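Capítulo 3
Cuando la pinza no suelta: fallos de agarre y seguridad de la mano

En el capítulo 2 hemos supuesto que los dedos de una pinza se abren y se cierran como ordena el programa. En este capítulo abandonamos esa suposición.

El caso con el que empezamos ocurrió en junio, en el taller de Irkmont. Leidy Apaza ordenaba ropa pequeña con una pinza de dos dedos, y en el ciclo 1089 la pinza se cerró sobre un calcetín y no volvió a abrirse. El registro indicaba «abierta». Leidy acercó la mano para liberar la tela – un gesto natural, que casi todos hacemos – y en ese momento el dedo izquierdo se movió. La lesión fue leve, pero el informe de Jhonatan Cabrera ocupó varias páginas.

El informe distingue dos fallos. El primero es mecánico: un hilo de lana había entrado en la articulación del dedo y la bloqueaba. El segundo es de software: el controlador leía la posición del motor y no la posición del dedo, por lo cual daba por terminada una apertura que no existía. El motor seguía con tensión y la energía quedó guardada en el mecanismo.

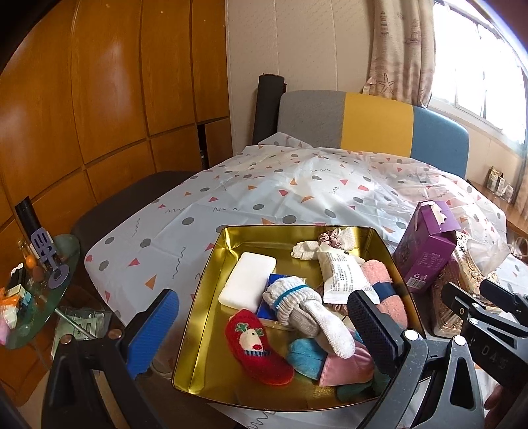 Los tejidos de punto son los más difíciles en este sentido, porque ceden, se enganchan y dejan fibras. El fabricante, Wanell, pedía una limpieza cada 2000 ciclos; después del accidente, el taller decidió hacerla con más frecuencia.

Al terminar el capítulo, el lector podrá:
– distinguir entre posición ordenada, posición medida y posición real;
– reconocer una energía residual antes de tocar los dedos;
– redactar un informe de incidente de una página.

Temas relacionados
Sensores de fuerza en los dedos
El paro de emergencia y sus límites
Caso Grajales: un cable mal fijado

Última actualización: junio

Este sitio utiliza cookies para mejorar la lectura. Aceptar | Configurar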